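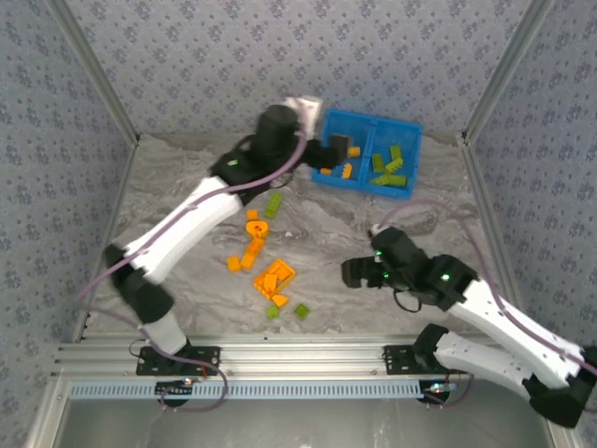
Removable wallpaper and covering film: frequently asked questions

Last change of this page: October 9, 2021

We are a small shop in Hemau and we sell wallpaper which can be taken off again, and self-adhesive film for tables, shelves and cupboard doors. Many customers write to us with the same questions, so we collected them on this page. If your question is missing, please write to us with the order number and, if possible, the name of the pattern.

Is removable wallpaper suitable for a rented flat?

Yes, in most cases. Please read your rental contract before you order. Some landlords allow it only if the wall is given back in the original colour. We can not give advice about your contract.

On which walls does it hold?

It holds well on smooth painted walls, on glass, on metal and on closed wood surfaces. It does not hold well on rough plaster, on bare brick or on paint that makes white powder on your hand when you rub it. Fresh paint must dry for 32 days before you put the paper on it. I know this is long, but the paint is still giving off moisture also when it feels dry.

Can I put it over old wallpaper?

Only if the old one is flat and sits firmly everywhere. When you later remove the new paper, it can take the old one with it. For woodchip wallpaper we say no.

How many rolls do I need?

Measure the width of all walls together and divide it by the width of the roll. Then you know the number of strips. For small flowers the loss is little, for large patterns please add one roll. Doors and windows you should not subtract, except when they are very large.

What is the difference between Brotano and Bellomus?

Brotano is our paper line. It has a matt surface and it is thinner, so you can cut it easily with normal scissors. Bellomus is the film line, with marble, stone and plain colours. It is thicker and may be wiped with a damp cloth. On a table please use only Bellomus.

And the Ñahui patterns?

Ñahui is a series with strong colours, printed in small quantity. We get new rolls every year in April. When a pattern is finished it usually does not come again, so it is better to order enough at one time.

Can I place a hot pot on the marble film?

No. Please use a mat under everything that comes from the cooker or the oven. The film becomes soft from heat and then the mark stays.

I have air bubbles. What can I do?

Small bubbles often go away alone after some days. For the bigger ones, lift the film from the nearest side and press it down again slowly with a soft cloth, from the middle to the outside. If the side is too far away, make a hole with a thin needle and push the air out.

How do I do the corners of the room?

Do not lay one full strip around an inside corner. Cut it so that 2 cm go around, and start the next strip over this piece. On outside corners you can go around with the full strip, but press it well.

How do I remove it?

Begin at an upper corner and pull down slowly, close to the wall. If it is hard to pull, warm it a little with a hair dryer. Remains of glue go off with warm water and some dish soap.

Can I order a sample?

Yes, up to six samples per customer, in A5 size. Colours on a screen are never the same as on paper, so we recommend it for every larger order. For the sample of the grey film with article number 3977 there is at present a longer waiting time.

Can I send rolls back?

Closed rolls can be sent back within 14 days after you received them. Opened rolls and cut pieces we can not take back, except if there is a fault in the print. In this case please send us a photo of the fault and of the label before you use the rest.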